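Section 4: Preparing and Using the Packing Table 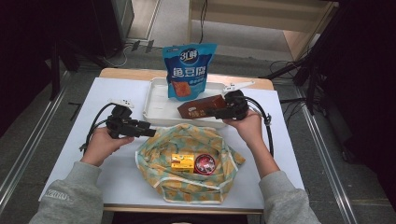 Fig. 4-1. Snack box held over a white tray.

Read this section before you pack your first order with the Istemby label printer and bench scale. It covers the table, the trays, the scale check and the first label. Setting up the wireless connection is covered in Section 5.

4.1 Choosing a place for the table

1. Put the table on a level floor, away from heaters and open windows. Drafts make the scale drift.
2. Leave enough room on the right side to open the printer cover all the way.
3. Plug the printer and the scale into the same grounded outlet strip. Do not plug a heat sealer into that strip.
4. Cover the work surface with plain white paper or board. Tape the corners down flat.

Note: Colored or patterned covers can be used, but small items such as packing slips are harder to spot on them.

CAUTION: Keep cords clear of the scale platform. A cord that touches the platform will change the reading.

4.2 Setting up the scale

1. Remove the shipping screw from under the platform. Keep it with the packing material in case the scale has to be moved later.
2. Turn the four feet until the bubble is inside the ring.
3. Press POWER and wait until the display shows 0.
4. Press UNIT until "g" appears.
5. Place the 100 g check weight in the center of the platform. The display should show 100.
6. If it shows anything else, hold ZERO until the display blinks, take the weight off, and repeat from step 3.

The scale shows "Err 2" if the platform is bumped during start-up. Switch it off, wait for the display to go blank, and switch it on again.

4.3 Using trays

Trays keep the items for one order together until the box is closed. Flundano trays stack when empty. Do not stack them when they are full.

1. Set an empty tray on the scale and press TARE. The display returns to 0.
2. Move the tray to the table and place the items in it one at a time, heaviest first.
3. Turn food boxes so that the ingredient label can be read without lifting them.
4. Check the items against the packing slip.
5. Return the tray to the scale. Write the weight on the slip.

If the weight on the slip and the weight in the order list differ by more than 5 g, empty the tray and check it again. A missing insert or a double item is the usual cause.

Note: The tare value is lost when the scale turns itself off. The scale turns itself off after 300 seconds without use. To change this, see Section 7.2.

4.4 Loading labels

The printer takes Simões rolls with 184 labels per roll. Other rolls will fit if the core is the same size, but the sensor may skip every second label.

1. Open the cover and push the green lever back.
2. Drop the roll in with the labels facing up.
3. Feed the end under the guide until it comes out at the front - about the length of one label.
4. Pull the lever forward and close the cover.
5. Press FEED once. One blank label should come out and stop at the tear bar.

CAUTION: The print head is hot after a long run. Let it cool before you touch it or clean it.

4.5 Printing the first label

1. Press MENU, choose TEST, and press OK.
2. Compare the printed label with the sample on the inside of the cover.
3. If the text is pale, raise the darkness setting one step and print again.
4. If the text runs off the left side, move the paper guide in until it touches the roll.

Settings are saved when you leave the menu. Pulling the plug while the menu is open brings back the old settings.

Spare check weights and tray sets can be ordered from Ureck under part number 67.

Section revised 22/06/2018, B. Klinhom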